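Stavton Repair Center Switches to Color-Coded Parts Bins

June 12, 2021 | Staff report

14 shares | 3 comments

STAVTON – The parts room at the Stavton Repair Center is moving its loose hardware out of coffee cans and cardboard boxes and into plastic bins sorted by color. The change started this spring with the shelves nearest the door and is set to be finished in August.

The center, on Drisex Street, opened in 2000. It lets residents bring in lamps, chairs, small appliances and toys and fix them at shared benches. It also keeps a stock of used and donated parts that visitors can take for free or for a small payment. That stock has grown every year, and the center said finding anything in it had become the slowest part of most repairs.

"People would spend ten minutes on the repair and half an hour looking for the screw," the center's manager said.

Under the new system, blue bins hold fasteners such as screws, bolts, nuts and washers. Green bins hold electrical parts, including switches, plugs, fuses and cord. Red bins are for anything that has come back from a bench or through the door and has not been sorted yet.

The bins are open-topped, and the blue ones have a small label slot molded into the front. Staff are writing the cards by hand for now. Each card will give the type of part and a size range. The center first thought about printed labels but decided to wait until the contents of the shelves stop changing.

A set of three bins, one of each color, will also be placed at every bench. Visitors doing a repair are asked to drop leftover parts into the red bin and leave them there. Staff will empty the red bins at closing and sort the parts the next morning.

That rule is the biggest change for regular users. Until now, people were asked to put parts back where they found them. The manager said many did so carefully and many guessed, and the guesses added up. Metric and inch-size bolts ended up in the same cans. Lamp sockets were found under a layer of drawer pulls. One box marked "hinges" had no hinges in it.

The center is buying 600 bins in all. The first 40 went up in the spring as a trial, on one wall of the parts room. They came from a warehouse in Broveton that was clearing out its stockroom, and the center paid only for the trip to pick them up. The rest are being bought new in the same three colors, using money set aside from last year's tool sale along with a small grant from the town.

Because the Broveton bins and the new ones are not from the same batch, the center brought a few samples in before placing the order, to check that they would sit on the same shelf rails. They do. The shades do not match exactly, but the manager said that should not confuse anyone.

Other changes are planned for the same room. The deep wooden shelves at the back will be cut down so that bins can sit only one deep. The sorting table will move from the middle of the room to the window side, where the light is better, and the aisle will be wide enough for a wheelchair to turn. A magnifier lamp and two thread gauges will be kept at the table for checking bolt sizes.

Sorting the old stock is taking longer than the center expected. Staff have been working through it one can at a time, tipping each one into a tray, pulling out the trash, and splitting what is left by type. Rusted screws and stripped bolts go to scrap. Cracked plugs and cords with damaged insulation are thrown out. The center had accepted those in the past for use as spares, and will no longer do so.

Some parts do not fit the three groups. Springs, casters, knobs and sewing machine parts will stay in the drawer cabinets along the hall, which are not being changed. Glass lampshades and long pieces such as curtain rods will be kept in the storage closet, and visitors will need to ask for them at the desk.

The center looked at a larger set of colors before settling on three. An early plan had separate bins for plumbing, furniture hardware and bicycle parts. During the trial, people using the wall tended to ignore all but a few of the colors and read the cards. The plan was cut back after that. Plumbing fittings will now share a shelf with the drawer cabinets, and bicycle parts will be passed on to the Valtonen bike shop, which runs its own used-parts shelf and has agreed to take them.

Color will not be the only guide. The center said every card will also carry a printed letter for the type of part, for visitors who have trouble telling red from green. The same letters will be painted on the shelf edges.

Residents who used the trial wall left notes in a box by the desk. Most were in favor. A few asked for lids to keep out dust from the wood shop next door. The manager said lids would slow people down and that the door between the two rooms will get a new seal instead. One note asked for the coffee cans to be saved. Clean cans are being stacked by the front entrance and can be taken home for free.

Donations of parts are on hold while the work goes on. The center asks residents not to leave bags or boxes outside the building. When donations start again, parts should be brought in during open hours and handed over at the desk. Donors will be asked to separate electrical parts from everything else before they come. Paint, glue, batteries and light bulbs are not accepted at any time and should go to the town transfer station.

The benches remain open through the summer on the usual schedule, with the last repairs starting one hour before the 6 p.m. closing time. The parts room will be closed to visitors while the shelves are being cut, but staff will bring out parts on request. Anyone who needs an odd or hard-to-find piece is advised to call ahead.

A short guide to the bins will be posted at each bench and at the desk. It will also be mailed with the center's summer newsletter, which goes to 2,000 homes in Stavton and the north side of Broveton.

The center is also looking for small trays, tweezers and bar magnets in good condition for the sorting table. Those can be dropped off now, despite the hold on other donations.

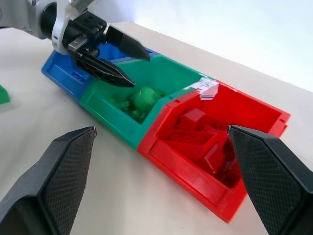 Plastic bins in blue, green and red, set end to end on a tabletop.

Contact the newsroom | Copyright 2021 | Back to top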